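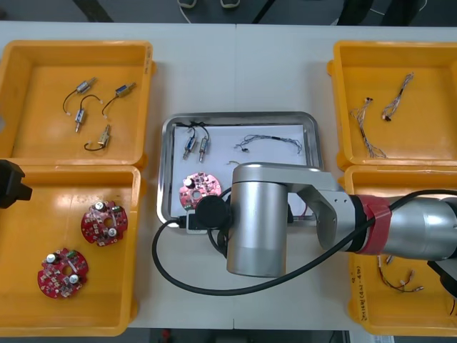 Print this page | E-mail this page

Contents | Previous chapter | Next chapter | Glossary | Index

Chapter 15
Setting Up and Looking After a Kitting Cell

In this chapter you will teach pick positions, route a cable along a moving arm, and write a start-of-shift check that another person can follow without calling you at home. You will need the pendant skills from Chapter 12 and the gripper exercises from Chapter 14.

Kitting means gathering the parts for one assembly into one tray. It sounds like the dullest job in the plant, and I think it is one of the best places to learn. Everything you studied earlier shows up at once on a single table! Small solenoids roll a little when you let go of them. Circuit boards lie flat and give the fingers very little to hold. Wire harnesses do whatever they please. A cell that handles all of these on a good morning can still fail by lunch if somebody nudged a bin while refilling it.

The work in this chapter follows a cell built at Skestard, a maker of small valve controls. Lena Kurek set it up, and Hubert Górecki inherited it when she moved to the test department. Their logbook is wonderful reading, and we will borrow from it often. The first entry, made in September, reads: "Arm bolted down. Bins where I think they go. They will not stay there."

She was right. The bins had nothing holding them but their own weight, and each refill shifted them slightly. The arm went on reaching for the old spots. Kurek's cure was a set of low corner stops screwed to the table, followed by a full reteach of every pick position. Do those two jobs in that order. If you teach first and fasten later, you will get to teach twice.

Home position and reach

Before teaching anything, send the arm home and mark the base and each joint with a paint pen, so that a slipped mount shows up at a glance. Then jog the arm slowly to the farthest corner of every bin. Watch the elbow as well as the fingers. New technicians nearly always stare at the gripper (I did, for my whole first year) and miss the link behind it passing low over a bin wall.

The cable

A gripper cable has to be long enough for the widest reach and short enough to stay out of the parts. Leave too little and it tugs on the connector. Leave too much and the loop drags across the table, where it can catch a bin rim or sweep a board out of the tray. Tie it to the arm at two points to begin with, run the slowest full cycle you have, and move the ties until you are happy with the slack in every pose. Górecki's log shows a connector replaced after 1,877 cycles, with the note "pulled, not worn." He moved one tie and has not had to order another.

Tray liners

Many cells line the tray with paper. It softens the landing for a board and makes a stray clipping of wire easy to spot. It can also creep. Cut the sheet to fit inside the rim, and change it when the corners begin to curl.

Start-of-shift check

1. Stop the arm and lock out the cell before reaching in.
2. Press each bin against its corner stops.
3. Wipe the gripper fingers and look for nicks.
4. Follow the cable with your hand from gripper to base.
5. Remove loose wire and dropped parts from the table.
6. Clear the cell, restore power, and run one kit at reduced speed.

Kurek's version of this list once ran to over 126 lines, and the night shift quietly stopped using it. We will look at how she cut it down in Section 15.2, after you have taught your first bin in Section 15.1.

Print this page | E-mail this page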